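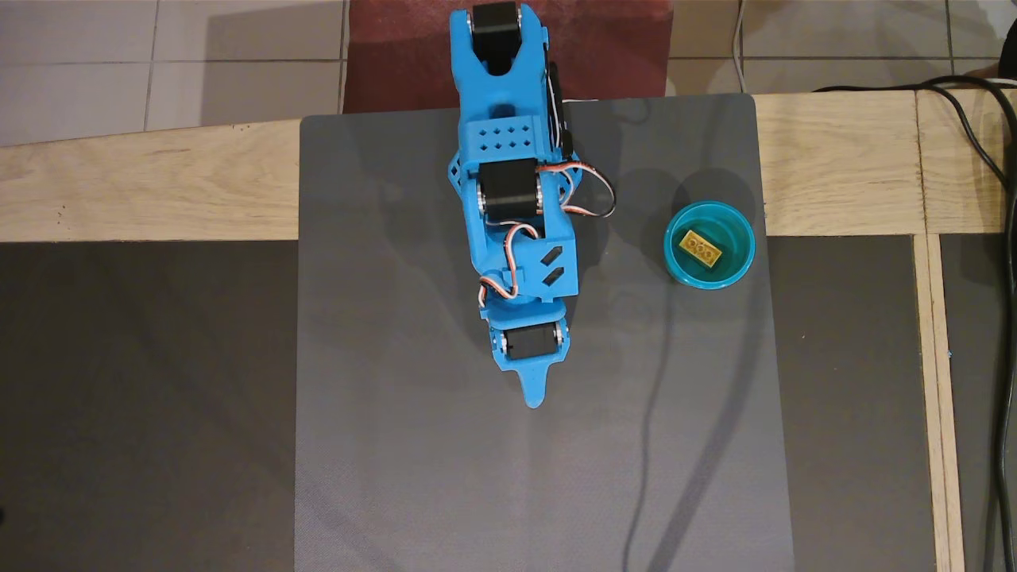 七月 工作台整理记录

上午九点半开始,先弄木台面。上次擦完没有等干就把垫子铺回去,垫子底下闷出一圈发白的印子,靠窗那头比较明显。用拧得很干的布顺着木纹擦了两遍,开窗晾到十点多,印子淡了一些,还能看出来。下午用一点蜂蜡在桌角试了试,颜色变深,和旁边对不上,就不往中间抹了。白印先留着,反正被垫子盖住大半。

台面高 70 厘米,坐着干活正好,站久了腰不舒服。有人提过要垫高,试过在桌腿下面塞木块,推一下就晃,拆了。木块放回料架最下面一层,上面用铅笔写了“桌腿”,别当废料锯掉。

垫子

灰色的那张继续用。深灰,面上有细纹,圆角,厚 2 毫米,是 Feten 那批里剩下的。之前用的绿色切割垫有格线,找东西的时候眼睛容易花,小零件落在线上要看两眼才认得出来。深灰底上放黄的、红的、白的都好认。黑色小件不行,上次有颗黑色螺丝掉在上面,摸了半天才摸到。要放黑色的东西,底下先垫张白纸。

清洗方法记一下,省得每次重新试:
温水加一滴洗洁精,软刷顺着一个方向刷。
冲净以后平放晾干,不要挂着,挂过一次,两个角到现在还有点翘。
不要用酒精。旧垫子就是用酒精擦花的,擦过的地方发亮,反光。

翘角的问题,早上拿两本厚目录压了一个多小时,有一点效果。桌面那面没有贴双面胶。以前贴过,揭的时候带起一层木刺,那块地方到现在还毛,拿砂纸磨过也不算平。垫子底下现在什么都不放,直接铺,细纹面朝上。铺的时候从一边往另一边放下去,中间不容易鼓气。

小碗

蓝绿色的塑料小碗留在台上,装零散积木用。厚圆边,手指一勾就能拿起来,碰到垫子边也不容易翻。口径按 13 厘米记的,是量的外沿,圆边本身占掉不少,里面实际要小一圈。买新的时候注意问清楚量的是哪里,Pruseo 目录上写的口径没有注明内外。

试过几种容器,结论放在一起:

纸杯:太轻,碰一下就倒。现在只拿来装要扔的碎屑。
玻璃碗:稳,但是积木扔进去声音很大,旁边有人打电话的时候很吵。收回茶水间了。
浅铁盘:四角是直的,小块积木贴着角躺下就抠不出来,要把盘子翻过来倒。
塑料小碗:底是弧的,东西会往中间滑,不过单独一块放进去经常斜靠在边上,不会自己躺平。要它平就得用手按一下。

碗的位置这次定在垫子右边那一侧,右手拿着顺。左手干活的人自己挪,挪完不用放回来,但别放到桌沿外侧去。地上那块颜色最深的水泥地砖缝很宽,小积木滚进去要用镊子夹。

积木

整箱倒出来洗了一遍。上次洗是什么时候没有记,水倒出来是灰的,隔得应该很久了。洗衣网袋装好,扎紧口,放盆里用温水泡二十分钟,手揉,换水,再揉一遍。不要放洗衣机,Stelmakh 那边的人这么干过,拿回来一袋里有几块角磨圆了,插起来松。

晾的时候凸点朝下,朝上的话底下空腔里存水,过一晚上还能甩出水来。铺在旧毛巾上,中间翻一次。午饭回来摸着差不多了,又放了一个钟头才装盒。

全部晾干以后称了一下,连盒子 683 克,写在盒盖背面。以后收工的时候不用一块块点,上秤看一眼,差得多了就去地上找。秤是厨房那种,放在水平的地方再读数,放在垫子上读数会飘,要放在木头上。

分类按颜色,不按尺寸。按尺寸分过一回,坚持了几天就乱了,因为大家放回去的时候只看颜色。黄色单独一格,用得最多。红和橙本来想合一格,灯底下分不太清,还是分开,格子上贴了字。白色有几块已经发黄,放在白色格子里看着脏,拿出来另装一个小袋,袋子上写“旧白”,做垫高、塞缝之类的用,不用心疼。

有咬痕的挑出来了。不知道谁咬的。插得进去但拔不出来的也挑出来,和咬痕的放一起,要用的人先自己试。拆粘住的两块,用塑料撬片从角上进去,不要用美工刀,刀口会在边上留一道白印。

光线和影子

下午三点以后窗户那边的光斜着进来,垫子上会有一条条影子,颜色比垫子深不了多少,看小件容易看漏。把窗帘拉一半试了,影子是淡了,整个台面也暗了,要再开顶灯。顶灯一开影子换个方向又出来。最后是在窗上贴了一张描图纸,胶带只贴上边,下边能掀。效果还可以,影子还有,边缘变软。描图纸晒久了会发脆,先看看能撑多久。

台灯没有再动。Enus 那盏夹灯的夹口太窄,夹不住这张桌子的边,硬夹的话会在木头上压出两道印,已经有一处了。夹口内侧要是垫块薄橡胶更夹不进去。这盏灯收到柜子里,换张薄一点的桌子再用。

收工的时候

积木回盒,按颜色。
小碗倒扣放,免得落灰。里面有东西就先别扣,第二天接着用。
垫子用干布掸一遍,碎屑往纸杯里扫,不要往地上扫。
木台面只用干布。有水渍的话当时就擦掉。
杯子不上这张桌子。台面左后角那个圆印就是茶杯留下的,磨过,没磨掉。

没弄完的

桌沿靠近抽屉那一段有裂口,手指刮上去会勾到,先贴了纸胶带。想补木粉胶,翻了柜子,胶已经干在瓶口,瓶身捏着也硬,扔了,买新的再说。

抽屉滑轨里掉了一块小的,听声音是积木,晃得出来声音晃不出东西。抽屉整个拿下来要先松后面的卡扣,卡扣在最里面,手进不去,下次带长柄螺丝刀来。这块的分量没有算在盒盖那个数里,找到以后要重称,把背面的数字改掉。

盒子隔板有一块短了,黄色那格和红色那格之间底下漏缝,小块会串过去。剪了条卡纸塞住,卡纸被压弯了。量好尺寸再裁一块硬一点的,厚度要和原来的隔板一样,不然盖子合不上。

五点一刻,描图纸右上角的胶带松了,重新贴过。贴之前玻璃上有灰,擦了再贴的。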